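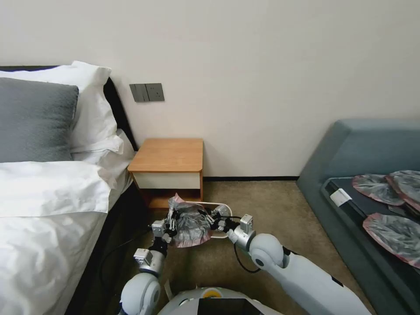 Chapter 7

Fixture Congestion and Squad Rotation

7.1 Introduction

Chapter 6 treated the match as a single event. A team was selected, a plan was set, and the result was analyzed without regard to the matches on either side of it. For many purposes this is acceptable. It fails when a club plays again within a few days, since the cost of using a player in one match is then partly paid in the next.

This chapter deals with the season as a sequence. It covers how the load on a squad is measured, how the spacing of matches affects the players available, and how a coach may divide minutes among players of unequal ability. The methods are simple and can be worked with a pencil or a spreadsheet. Readers who skipped Section 6.4 should go back for the definition of an effective minute, which is used below without further comment.

The following terms appear throughout the chapter.

Fixture: a scheduled match, whatever the competition.

Interval: the number of full days between the end of one fixture and the start of the next.

Congested period: any run of three or more fixtures in which no interval exceeds 3 days.

Rotation: a change in the starting team made for reasons other than injury, suspension or loss of form.

Core player: a player whom the coach would start in every match if fatigue were not a factor.

The last two definitions depend on the intentions of the coach and cannot be read from a team sheet. A change recorded as rotation may in fact be a dropped player, and the reverse is also common. Studies that count lineup changes and report the total as rotation should be read with this in mind.

7.2 Sources of Congestion

A league schedule taken alone is seldom congested. Most leagues are built around one round of matches per week, and a club that plays every Saturday has an interval long enough for a regular training cycle. Congestion arises when a second calendar is laid over the first.

The usual sources are domestic cup competitions, international club competitions, and matches postponed from earlier in the season. The first two are known in advance, at least in part. A club knows which dates are reserved for cup rounds, although it does not know whether it will still be taking part. The third source is not known in advance and tends to fall late, when the open dates have mostly been used.

These sources have one property in common that matters for planning: success adds fixtures. A club eliminated early from each cup plays few matches beyond its league program, while a club that reaches the final rounds of every competition plays many more. The squad is assembled before either outcome is known. A squad large enough for the second case will have idle players in the first, and idle players are paid the same wages as busy ones.

Consider Catirport, a club with a strong first team and a modest budget. In the season used for the worked examples in this chapter, Catirport advanced in both of its cup competitions and played 53 fixtures in all. In the season before, it had gone out of both cups in the opening round. The playing squad was nearly the same in the two seasons. The head coach, Ifor Llewellyn, had asked for one more central defender in the summer and did not receive one. By January the effect of this decision could be seen in the minutes table, which is the subject of the next section.

7.3 Measuring Squad Load

The basic unit is the player-minute. One player on the field for one minute contributes one player-minute. A match of 90 minutes with no dismissals therefore requires 990 player-minutes from each team, of which 90 belong to the goalkeeper and 900 to the ten outfield players. Stoppage time is ignored here and is taken up in Section 7.8.

For a season of 53 fixtures the outfield demand is

53 × 900 = 47,700 player-minutes.

If this demand were divided equally among twenty outfield players, each would be assigned 2,385 minutes, or the equivalent of 26.5 complete matches. No coach divides minutes in this way, nor should one, but the equal share is a useful reference point. A player's actual minutes divided by the equal share gives the load ratio, written R. A player with R = 1 has carried an average load for the squad. A player who has appeared in every minute of every match has R = 2, which in this example is the largest value possible.

The load ratio has two weaknesses. It says nothing about when the minutes were played, and it treats all positions alike. A wide midfielder and a central defender with the same value of R have not done the same amount of running. Where tracking data are available, minutes may be replaced by distance at high speed, and the calculation is otherwise unchanged. Where such data are not available, which is the case at most levels of the game, the ratio should be compared only among players in similar roles.

Timing is handled with a moving total. For each player, add the minutes played over a fixed window – two weeks is customary – and move the window forward one day at a time. The peak of the moving total is usually more informative than the season total. Two players may finish the season with identical values of R, one having played steadily and the other having played every minute of a long congested period and then missed a month with a strained hamstring.
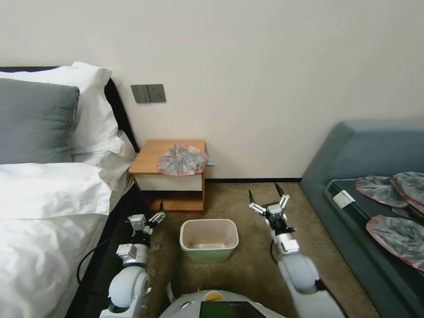
Figure 7.1 A bed with gray and white pillows, and a small nightstand beside it.

7.4 The Cost of a Short Interval

When the interval falls, three things are lost. Physical recovery is incomplete, training time is reduced, and the staff has less time to prepare for the particular opponent. Discussion in the press tends to stop at the first of these. Coaches often give more weight to the other two.

With an interval of 3 days, a typical plan allows one day of light work for the players who started, one day of normal training at reduced volume, and one day of tactical preparation. With an interval of 2 days, the middle session disappears. The squad then goes from recovery work directly to match preparation, and players who did not appear in the previous match may go a full week without a demanding session. These players are the ones most likely to be used if the coach rotates. A short interval therefore affects the reserves as well as the starters, though by a different route.

Travel shortens the interval further. The day on which a team returns from a distant away fixture is counted as a full day in the definition given above, but little can be done with it. A late kickoff followed by a flight may place the squad at home in the early hours of the morning. Some analysts subtract half a day for each long journey. The convention is crude and the choice of what counts as long is a matter of judgment, but the adjusted figures generally agree better with what staff report than the unadjusted ones do.

It should be noted that short intervals are not distributed evenly among clubs. When two teams meet, what matters competitively is the difference between their intervals. If both have played 2 days before, the quality of the match may suffer but neither side is favored. If one has rested for a week, the other begins at a disadvantage that the league table will not show.

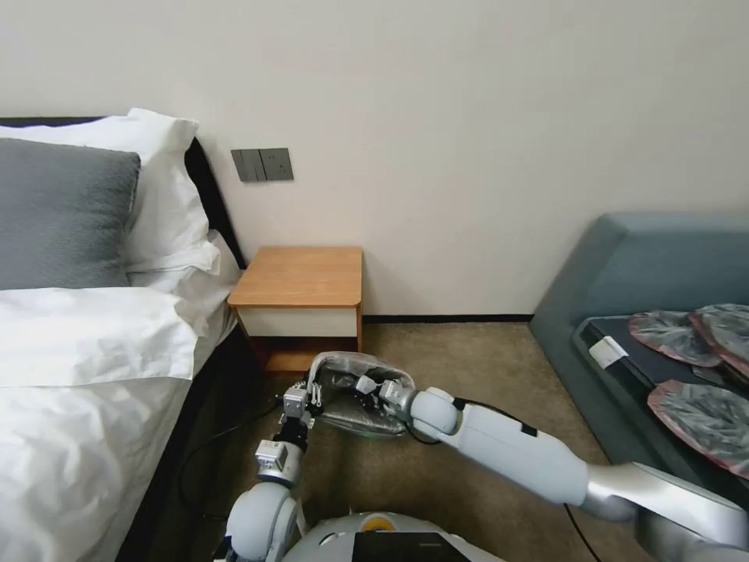

7.5 Approaches to Rotation

Rotation policies can be placed on a scale from fixed to full. Under a fixed policy the same eleven players start every match for which they are available. Under a full policy the coach maintains two teams and alternates them. Both extremes are rare. Three intermediate forms are found in practice.

Positional rotation. The positions with the heaviest running load are rotated and the rest are held constant. In most systems this means the full backs and wide forwards change often, while the goalkeeper and central defenders do not. The method preserves understanding between the central defenders, which is slow to develop. It requires depth in only a few positions and suits clubs of limited means.

Competition-based rotation. One group of players is used in the league and another, with some overlap, in a cup. The method is easy to explain to the players and to the public. Its weakness appears in the later rounds, when the coach must decide whether to restore the core players and displace those who won the earlier ties.

Threshold rotation. Each player is given a ceiling on the moving total described in Section 7.3. A player who would pass the ceiling is rested or is substituted early. The method responds to actual load and requires no prior judgment about which fixtures matter, but it can remove a core player from an important match if the schedule is not examined in advance.

The dispute between Llewellyn and his assistant, Eusebio Sánchez, illustrates the choice. Catirport faced a congested period of three fixtures: a home league match against Trundeck, a cup tie at Trotano, and an away league match against Jacquet on the following Friday. Sánchez favored a ceiling on the moving total, applied without exception. This would have kept the first-choice left back out of the cup tie. Llewellyn preferred positional rotation, with the left back starting the tie and resting against Jacquet. Under either plan the player would have completed two matches out of three. The plans differed only in the order of work and rest, and in the value each man placed on the cup.

The load calculation cannot settle a disagreement of this kind. It can show that two plans impose the same total, or that one of them produces a higher peak. Assigning a value to each fixture is a separate step, and a method for it is given in Section 7.6.

7.6 Assigning Values to Fixtures

Let the value of a fixture be the change in expected season outcome between winning it and losing it. For a league match early in the season this quantity is nearly constant, as every win carries the same number of points and the final table is still uncertain. Later it begins to vary. A match against a direct rival for the title or for safety from relegation counts for more, because the points gained by one side are denied to the other.

For a cup tie, the value depends on the prize for advancing and on the chance of advancing again afterward. It must also be reduced by the load that further rounds would impose. A club with a thin squad may find that this reduction is large. The calculation is set out first for a single tie and then extended to a two-leg tie, in which the value of the second leg depends on the result of the first.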